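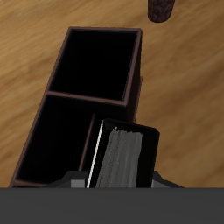
According to one comment left on the talk page, the Ellasis tower deal was never a real sale, only a lease with extra steps, and the article should stop calling it a sale in the first line. The wording was left in. The deal was signed as a sale.

Ellasis was a regional mobile phone company serving the Quezada valley and the hill towns north of it. Prepaid mostly. Some business lines, a small home internet service added later. It is known mainly for the sale of its towers to Flotance, and for the roaming dispute with Canov that came after.

Background

Ellasis started as a paging company. It got a mobile license when the regulator split the Quezada region off from the coastal zone, and built its first network with 18 sites, nearly all of them along the valley highway. Coverage in the hills was poor for years. Customers there kept a second SIM from Canov, the larger rival, and swapped when they crossed the ridge.

Growth came from cheap night calling – free minutes after 10 p.m., later dropped. At its largest the network had 593 towers. Debt from the 3G build was heavy by then and the company missed two payments to its equipment lender.

Tower sale

The towers were put up for sale in August. Three bidders looked, two left early. Flotance, a tower company with no phone customers of its own, took all 593 sites and leased space back to Ellasis under a long contract. Rent was set per site and went up every year. Ellasis used most of the money to pay the lender and the rest went to 4G equipment.

The contract let Flotance rent space on the same towers to anybody else. Canov moved in on most of the hill sites within six months. This is usually given as the reason Ellasis lost it's lead in the valley, though prices had been falling before that.
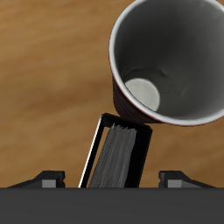

Rent was the other problem. Sites with few users cost the same as busy ones, and the contract had no way to hand a tower back. Ellasis asked for new terms twice. Flotance refused the first time and on the second offered a lower yearly increase in return for a longer lease. Accepted.

Roaming dispute

Ellasis customers could roam on Canov in the coastal zone under an older agreement. Canov ended it after a disagreement over unpaid data charges. Ellasis said the bills counted the same sessions twice – Canov said the records matched. The regulator recieved 1,714 complaints from customers who lost service at the zone border. It ordered roaming restored while the bills were checked. Voice and text came back first, data later and at a lower speed.

The final ruling split the charges between the two companies. Neither appealed.

Later years

Home internet was closed to new customers. Shops cut back, top-ups moved to grocery stores and an app. Merger talks with Canov were reported in the local press more than once, never confirmed by either side. The spectrum license still had years to run and was generaly seen as the main thing of value left, the towers being gone.

See also

Tower sharing
National roaming
Prepaid mobile service
Quezada region, communications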